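Tuesday, February 12, 2019
Cups and holder, small table

Today I continued with the cup holder, the brown one with two rings. Harriet asked on the weekend order if we should stay with plain white paper cups. I think yes, the printed ones from Clornier have a different colour on every batch and I can not compare them.

The short side gets a single cup, the stack goes in the other ring. The wire loop should guide the cup down, so I want to know how much tilt it forgives before the rim catches. 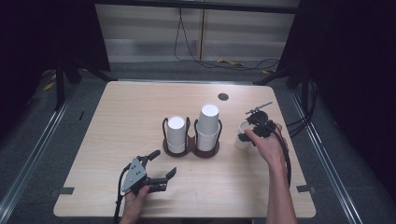 Things to settle before March

Order of cups: 3000 is the smallest carton at Povard, Akinyi will ask if they sell 800. Storage is a problem, the cupboard beside the sink is full.

Height of stack: I did not write down a limit last time, my mistake. Tülin, please mark it on the sheet when you do yours.

Second holder: Rosalba has seen one in grey at 50 dollars. Too dear for two rings, in my opinion. I will look at the wire first, maybe we can bend our own.

A.T.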